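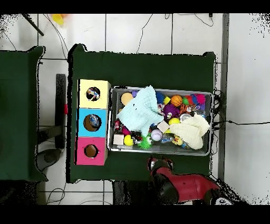
Sorting table, second week. Pink box still waiting for its first customer.

I joined the Simiyu robotics club in July because my neighbor Nyokabi Muli told me it was "mostly sitting down." She has been a member for two years and I have yet to see her sit. What she meant, I think, was that the arm doesn't go anywhere, so you don't have to chase it. This was a selling point after her stories about last year's wheeled project, which once left the building.

This season's task comes from the Clotenbridge meet, where we'll be competing against people who own matching shirts. You get a tray of junk and three boxes with holes in the top. The arm picks something out of the tray and drops it through the correct hole. There's a list saying what goes where. You score for each thing that lands in the right box, lose points for each thing that lands in the wrong one, and get nothing at all for things that land on the floor, which the rules describe as "neutral." I find that comforting and would like it applied to more of my life.

The rules say the tray must hold "a variety of soft and firm household objects." Kheri Laizer took this as a personal challenge and went through what I assume was every toy bin in town. We have a rubber duck. We have a basketball small enough to insult a basketball fan, a real-looking baseball, a tiger, a purple thing with spikes, and a magenta pom-pom that I believe is some kind of creature, though I've never found the end with the face. Then she put two cloths in with them, because she has no mercy. Cloth is terrible. A ball sits where it is and lets you grab it. A cloth agrees with everything you do and then comes up bringing three of its friends.

The boxes were my department. I cut the holes, and if you look at the edges you'll know that I cut them by hand and that I was talking at the time. We stack the boxes between runs to save table space, yellow on blue on pink, and the first thing I do every evening is forget to unstack them. Oduor Mussa has asked me twice, politely, whether I expect the arm to develop x-ray vision.

Oduor writes the code. He has a calm way of saying "interesting" that makes everyone step back from the table. His grip routine started out with one setting, which was fine for foam cubes and a disaster for anything with a personality. Now there's a soft grip and a firm grip, and a long argument about which of them the spiky balls deserve. They look soft. They are soft. They're also made almost entirely of places that aren't the ball, so the gripper closes on a few spines, feels very pleased with itself, and lifts off with the ball already on its way back down.

Obadia Mugo keeps the log. According to Obadia we had made 2354 grab attempts by the end of last week, and as of tonight, 22/08/2023, we are at 2910. He reads these out as we pack up, like a man announcing the depth of a flood. I asked how many of them were successful and he said he keeps that in a separate column for morale reasons.

What I didn't expect is how much of this hobby is putting things back. Every run ends with someone (me) fishing toys out of boxes and returning them to the tray in what Kheri calls a natural arrangement. There is an art to it. If I lay everything out nicely, Oduor says I'm cheating. If I dump it all in a heap, the little plastic bits slide down into the gaps and the tin ends up under the tiger. The tin has a shiny lid, and the vision code thinks the shiny lid is a great many different things depending on who's standing near it. I've been asked to wear darker shirts.

The duck is our best performer by a distance. It has a good solid head, it doesn't roll, and it goes through the hole every time I've watched it. Kanini Mosoti, who is doing the practice scoring, wants it taken out of the tray on the grounds that it's giving us false confidence. I voted to keep it. Some of us need the confidence.

Next week we try the blue cloth on purpose. So far it has only been picked up by accident, along with whatever was under it, and Kanini has ruled that none of those count. Oduor has an idea about pinching it in the middle and giving it a small shake. I'm bringing snacks and a black sweater.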